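Trikia Bandeck 46 Tabletop Finish
Clear protective coating for solid wood work surfaces

Product overview

The Bandeck 46 is a clear, water-based finish made by Trikia for tables, benches and counters of solid or edge-joined wood. It is intended for schools, workshops, offices and other shared buildings where tabletops receive daily use and regular cleaning. The finish dries hard and does not noticeably darken pale woods.

Bandeck 46 replaces the earlier Bandeck 27, which was withdrawn from general sale in October. Customers holding stock of the earlier product may continue to use it, but the two should not be mixed in the same container or applied as alternate coats on one surface.

Sheen levels

The finish is supplied in matte, satin and gloss. Matte is recommended for reading rooms and offices with strong ceiling lights. Gloss gives the hardest surface of the three and is the easiest to wipe down, although it shows reflections and fine scratches more readily. Satin is the standard grade and will be sent where no sheen is stated on the order.
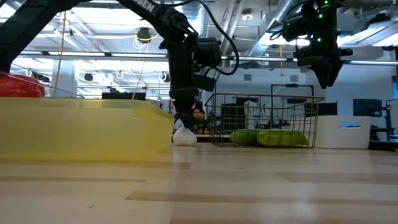
Can the finish be applied over an existing oil coating?
Only after the oil has been removed. Clean the surface with a suitable solvent, allow it to dry overnight and sand it back to bare wood. Traces of oil or wax will prevent the finish from bonding and may cause it to peel at the edges.

Surface preparation

Sand bare wood along the grain, finishing with a fine paper, and remove all dust with a vacuum and a damp cloth. Open joints should be filled before coating. Bandeck 46 will not bridge gaps between boards, and filler applied afterward will remain visible. Knots in pine and spruce should be sealed with Trikia Knot Sealer.

The undersides of loose tops should receive at least one coat. Tops finished on one face only may cup as indoor humidity changes - a common cause of warranty inquiries.

Application

Stir the finish thoroughly before use. Do not shake the container. Apply three thin coats with a synthetic brush or short-nap roller, sanding lightly between coats. Allow 4 hours between coats at normal room temperature, and longer in cool or damp rooms. The surface may be put to light use the following day. Mats, desk pads and rubber feet should be kept off it for one week.

Care and cleaning

Wipe with a soft cloth and mild soap. Scouring pads, bleach and ammonia cleaners will dull the surface and are not covered by the warranty. Worn areas may be sanded lightly and recoated without stripping the whole top.

Testing

The finish was tested by the Talukder Surface Laboratory, where coated beech panels withstood 2000 cleaning cycles with no break in the film. A copy of the test summary is available on request.

Ordering and supply

Bandeck 46 is sold through the Clembridge warehouse and by approved dealers. Institutional accounts may order by the case - mixed sheens are accepted. Containers should be stored upright and protected from frost. Product that has frozen must not be used, even if it appears normal after thawing.

Orders for delivery before the holiday closing must reach Clembridge by noon on December 24, 2019. Safety data sheets are supplied with each shipment.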